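Demonstration gathering (robot learning)

Demonstration gathering is the work of collecting examples that a learning system can copy. Each example, usually called an episode, is a complete record of one attempt at a task: what the sensors reported, what the arm was told to do, and how its joints moved from start to finish. A program trained on enough episodes can pick up a skill that would be maddening to write out by hand, and watching that happen for the first time is a real thrill.

Sources of examples

The oldest method is kinesthetic teaching, in which a person takes hold of the arm and guides it through the motion. Teleoperation is now more common. The operator steers from a distance with a joystick, a hand controller or a smaller copy of the arm, and every command is logged. A third source is simulation, where the arm, the objects and the ground they stand on exist only in software. Simulated episodes are cheap to make and easy to repeat — a run can be reset in an instant, with every block back at its starting point or moved somewhere new.

Variety

Quantity matters less than spread. The Wurau collection, begun by Ritu Mishra at the Patusthorpe laboratory, opened with 200 episodes of a single pick-up task. The first trained program did beautifully in familiar layouts and poorly in all others. Mishra's group then wrote 12 starting layouts, changing the size, colour and placement of the objects, and recorded 18 episodes of each. The smaller, more varied lots proved far more useful, and the layout list is still one of the best-loved parts of the project. 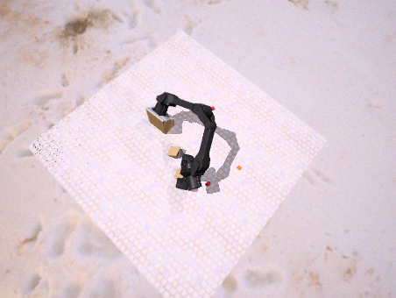 Surroundings can be varied as well. Lighting, shadows, ground texture and the angle of view are often changed between simulated runs, a practice known as domain randomization. A program that has met many backgrounds is less likely to lean on one of them, and has a better chance of coping when it is moved to a real arm.

Labelling and review

Episodes are normally marked as successes or failures. Failed attempts used to be thrown away, but many groups now keep them, as a fumble followed by a recovery can teach a great deal. The Rautiainen format, used at Numarness, stores the outcome beside the joint readings along with a short note from the reviewer. Checking a batch takes around 21 minutes.

See also: imitation learning, teleoperation, domain randomization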